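Tilia Paper Folding Program
Progress report to the program manager, March
Submitted by Ayanda Coetzee

The money for this period was meant to do two things: pay for a proper folding table and materials, and get us to a point where we could say whether the Planeo lesson sequence is worth printing. The first is done. On the second I am less cheerful than our last report was, and I would sooner put that in writing now than at the end of the grant.

The tables. We bought two with light tops, as agreed. People like working on them and the colored paper shows up well against the surface. They mark more easily than the supplier led us to expect. The joint between the panels is also a nuisance, as a crease pressed across it comes out uneven. We have asked everyone to stay on the main panel, which works until the table is full. I would not order more of this model.

The paper. Of the $3,000 set aside for materials, most went on paper in bright colors. The Huker stock is cheap and takes a first fold nicely. Refolding is another matter – once a crease has been opened and put back a few times the color starts to go along the line. The Royer paper holds up better and costs more. The original budget assumed we could use the cheaper one throughout, and I no longer believe that. 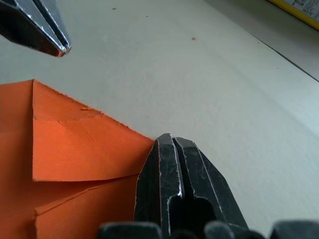
Folded orange paper on the light table top. The thin dark seam is at upper right.

Lessons. Planeo has 30 lessons on paper. We have taught six. The first few go well, as they would with any decent set of instructions, and I don't think we should read much into that. Lesson 5, where the flap has to be folded to a sharp point, is where people slow down. The written steps say "fold to the corner" without saying which corner. We rewrote it and then rewrote the rewrite. The second version is clearer to me, but I wrote it, so I am a poor judge.

The last report said that participants were "folding with confidence." I have gone back through our notes and can't find what that was based on. We have attendance sheets and a box of finished pieces. We do not have anything made without help, and that would be the fair test. Until we collect some, please don't repeat the line in your own materials.

Spending. Tables came in at the quoted price. Paper will run over if we switch to Royer for the later lessons, and I will send a revised figure before ordering.

What I am asking for. Permission to hold the printing money until lesson 10 has been taught, and to move part of it to paper. If the middle lessons turn out as muddled as lesson 5, the sequence needs an editor before it needs a printer.

Next report will cover lessons 7 through 10, with unassisted pieces kept separately and labeled by lesson.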